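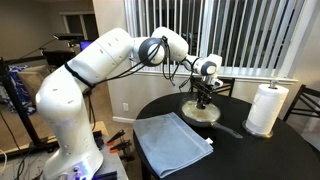 Figure 4.1 A single-arm workcell at a round table, with the gripper fingertips at the middle of a frying pan. A folded cloth and a roll of paper towels share the table.

Chapter 4
Demonstration by Hand and by Remote Control

Chapter 3 treated motion as something written out in advance by a programmer. In this chapter the motion comes from a person. The operator performs the task through the arm, the controller records what the joints and gripper do, and the record becomes the raw material for a learned policy.

Two methods are in common use. In kinesthetic teaching the operator holds the arm and moves it directly while the controller compensates for gravity. In teleoperation the operator moves a separate input device, and the arm follows. The first needs little equipment, but the operator's hands can enter the camera view and block the objects. The second keeps the hands clear at the cost of added delay and a weaker sense of contact.

Household tasks such as the one in Figure 4.1 expose the difference well. A pan handle allows several reasonable grasps, and a cloth changes shape whenever it is touched. Two operators given the same instruction will seldom produce the same path.

The exercises use the Akanda data set, which holds 2887 demonstrations recorded at the Jalleston laboratory. Of these, 212 were taught kinesthetically; the rest were teleoperated. Each demonstration is stored as a sequence of joint angles, gripper openings and time-stamped camera images.

4.1 Terms and Notation

A demonstration is written as a sequence of state and action pairs. The state at step t is s(t), and the action commanded at that step is a(t). An episode ends when the operator releases the enable switch or when the step limit of 300 is reached.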